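19 November 2025

Back in the workshop by six, with a sandwich I then forgot in the car. The plan for tonight was modest: get Dhanial to pick something up. Dhanial is the name I gave the arm in a weak moment, and now it's on the whiteboard and in all the file names, so I'm stuck with it.

The first hour went to the gripper. I had tightened every bracket last time and was proud of it, and of course the one I was proudest of had to come off again so a hose could go behind it and not in front. I own 2 hex keys of the size I need. I could find neither. I used the one from the bike kit, which fits if you lean on it and think good thoughts.

Then the software. Devel (the grasp planner, my own work, I have only myself to blame) likes a hard object with honest corners. Give it a box and it gets quite full of itself. Give it a rag and it spends 30 seconds thinking and then proposes something I'd be embarrassed to show my mother. I have now written 900 lines to deal with cloth, and I suspect 200 of them are doing the work while the rest stand around in the break room.

Part of the trouble is that the old height map treats a crumpled rag as a small mountain range and goes looking for the summit. I changed it tonight to look for a fold. It's slower, and it argues with the bin walls, but the fingers go in at a better angle and I don't flinch as much when they come down. I've also cut the approach speed again. At this rate I could do the picking myself, go home, eat, and come back for the end of the move.

Pink rag in the middle of the bin, toy brick and red box up at the back, finger tip down on the cloth.

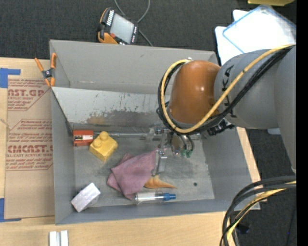 For next time

Swap the finger pads, or at least look at them properly in daylight.

Order the cable sleeve from Rorkier before December, when their shipping turns into a rumor.

Log the failed grasps too. I keep deleting them out of vanity.

Hex keys. Tie them to something.

Eat the sandwich, or bury it.

Gutatden workshop diary | Contact | Copyright the author | Back to top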